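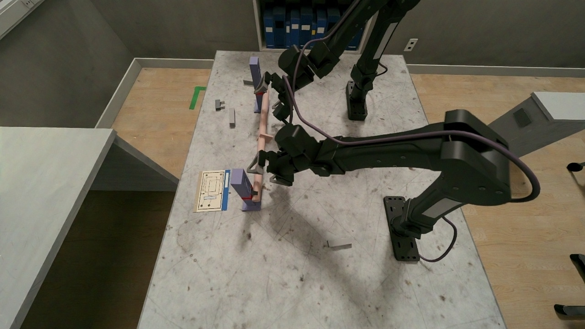

**周三,上午,Ornex 试用第二轮**

Ornex 的场景包今天总算在我们自己的机器上跑顺了,我从早上一直玩到快忘了吃饭。先记结论:双臂这一块比我预期的好太多,值得把试用期用满,再和 Culetti 那边谈授权。挑的是架杆任务,两只夹爪分别到粉色横杆的两头,两个紫色支架立在中间,和我们 Addo 项目想做的长件双臂搬放几乎是一个路子。桌面也做得很讲究,浅灰石纹上有细划痕、有深褐色的小斑点,前臂的影子斜斜地铺过去,边缘是软的。我以前用的几套仿真,桌面都是一块纯色板,视觉策略一换到真桌子上就慌,所以看到这个桌面我是真的高兴!

**装机**

- 安装包自带场景、机械臂模型和一套脚本接口,解压完改一个路径就能起来。
- 文档里第一页的启动命令少了一个参数,照抄会报错,补上就好。已经写邮件告诉 Culetti 了。
- 旧工作站能跑,但开阴影以后明显拖,换到新显卡那台之后很舒服。以后批量跑都放新机器,旧的留着改脚本用。
- 许可证绑机器,换机要先在旧机上释放。我第一次忘了,来回折腾了一阵。

**试了什么**

先用自带的示例策略热身,20 次,盯着看完的。目的只是看动作顺不顺,有没有穿模。夹爪碰杆那一下接触处理得很干净,没有以前那种一碰就抖、抖着抖着零件飞出去的毛病(用过 Ostel 老版本的人都懂那种心情)。

然后换成我们自己的策略,放了 200 次,初始位置给随机偏移。失败的录像我挑着看了一部分,大多是同一种:一侧先到位,另一侧还在路上,横杆被先到的那只手带歪,后到的就对不上了。这个毛病我们在真机上也见过,仿真里能复现出来,我觉得比成功率高几个点更有价值。下一步给两侧加一个等待条件,都到预备位再合爪,脚本接口里有现成的事件可以挂,改动应该不大。

下午挂 1,000 次的批量,夜里让它自己跑,明早看日志。

**喜欢的地方**

1. 随机化做得细。光照方向、桌面纹理、散落小零件的位置都能单独开关,也能单独给范围。以前我们是自己写脚本往桌上撒东西,撒出来经常半个陷在桌子里,得再写一段检查,现在这一段可以整个删掉,太爽了。
2. 线缆!腕部拖出来的那根紫灰色粗线,顺着前臂走,到肘部再拐个大弯。很多仿真里的机械臂干干净净一根线都没有,相机一装上去,真机画面里忽然多出一条弯弯的东西,检测网络就开始把它当零件。这里渲染出来直接就有,训练数据里天然带着这种遮挡。
3. 背景没有偷懒。柜子、成排的蓝色文件夹、墙上的插座都在,远处那条臂还会挡住一部分文件夹。我试着把背景整个关掉重训了一个小模型,换到带背景的场景里立刻变差,再打开重训就回来了。样本太少,不敢当结论,先记一笔。
4. 支架上的红色环带。我拿它当粗定位的颜色参考,阈值随便调调就能用,调试视觉的时候省心。正式训练要把这个捷径拿掉,免得网络只认红色。

**不满意和没搞懂的**

- 线缆到底参不参与碰撞,文档没写清楚。我翻了参数表,有一个刚度项,改了以后看不出区别,可能只影响显示。要问。
- 横杆的摩擦系数默认值偏高,滑落的情况几乎见不到。调低之后失败的样子更像真的。建议大家拿到手先改这一项,再做任何对比,不然数字会好看得过头。
- 改支架间距要动两个文件,漏一个就会出现杆子悬着的怪样子。我漏了一次,对着屏幕发愣了好久。
- 导出的深度图在夹爪指尖附近有一圈毛边。那个三角形的环状手指中间是镂空的,深度在孔边缘处理得不太好。彩色图没有这个问题。
- 批量跑的时候日志文件很大,默认每一步都写,记得在配置里改稀疏一点,别把共享盘写满。

**和 Renato Benítez 的通话(中午)**

他在 Culetti 负责试用支持,讲得很细,也肯承认短板,聊得很愉快。记几条:

线缆目前只有渲染,带碰撞的版本在内部测,他可以给我们开测试权限,条件是出了问题把复现脚本发回去。我当场答应了。

摩擦默认值他也觉得高,说是为了让新用户第一次跑示例不受挫。我能理解,不过还是希望在文档里写一句。

问他能不能导入我们自己的夹具模型,他说可以,网格面数别太夸张就行,碰撞体最好另外做一份简化的。我打算先拿 Addo 的那个长托架试,模型在组里的共享目录,名字带 v3 的是最新的,别拿错。

授权方面,他给的方案是按机器数算,我们先要 2 份,一份跑批量,一份给大家调脚本。学期中间能不能加,他回去确认。

**待办**

- [ ] 合爪前加等待条件,重跑一遍同样的随机种子
- [ ] 摩擦调低以后的参数存成单独的配置,提交到仓库
- [ ] 深度毛边截几帧发给 Renato,附上相机参数
- [ ] 托架模型做简化碰撞体
- [ ] 把红色环带换成和支架一样的紫色,训一版对照
- [ ] 真机那边借个下午,把“一侧先到”的失败录下来,和仿真的放一起看

晚上补记:等待条件先写了个粗糙版,趁批量还没挂上去跑了几把,后到的那只手终于不用追着杆子跑了,两边合爪的时机肉眼看很接近。参数还没调,等待超时先随便填的,谁要用的话自己改一下,在脚本最上面那一段。批量已经挂上,机器上贴了条,请勿关机。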